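Track Meet Scheduling at Lestirville
Student project report, Pei-shan Kong

2. How the meet day runs

The Lestirville youth meet had 236 entries this year and used one track and one throwing area. I looked at how long athletes waited between check-in and their first event. Times came from the check-in sheets and the Pliketti timing files. Relay teams were left out.
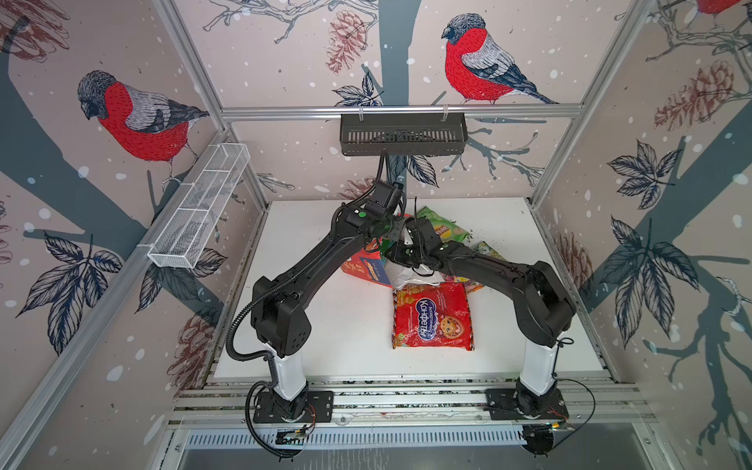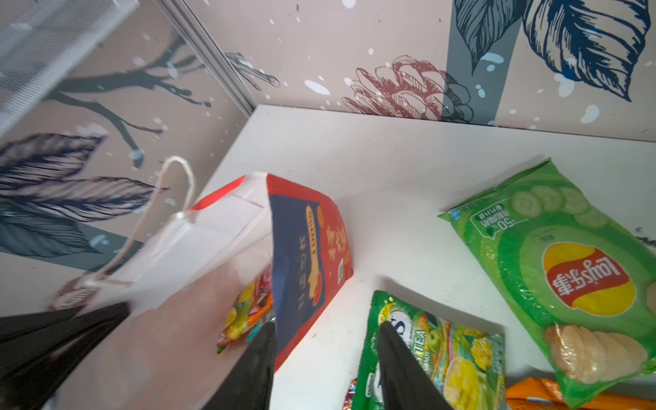
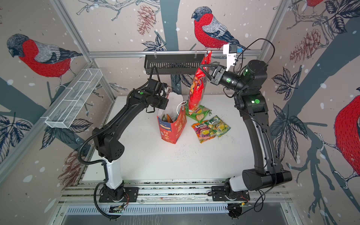
Waiting time was worst in the field events, where the average was 38 minutes. Long jump and shot put shared officials, so one could not start until the other was done. Many of the younger athletes ate during the wait, mostly packaged food like the candy with "FRUITS" on the bag and the snack in the long red package, and several told me they felt heavy in the 300 meters. I did not measure this.

3. Changes tested

Coach Malabanan let me redo the order for the Monday practice meet. I moved shot put to the morning and gave each field event its own 2 officials. Check-in stayed at the Cosano gate. The wait for long jump got shorter - the wait for discus did not, and I still need to look at the sheets for that one.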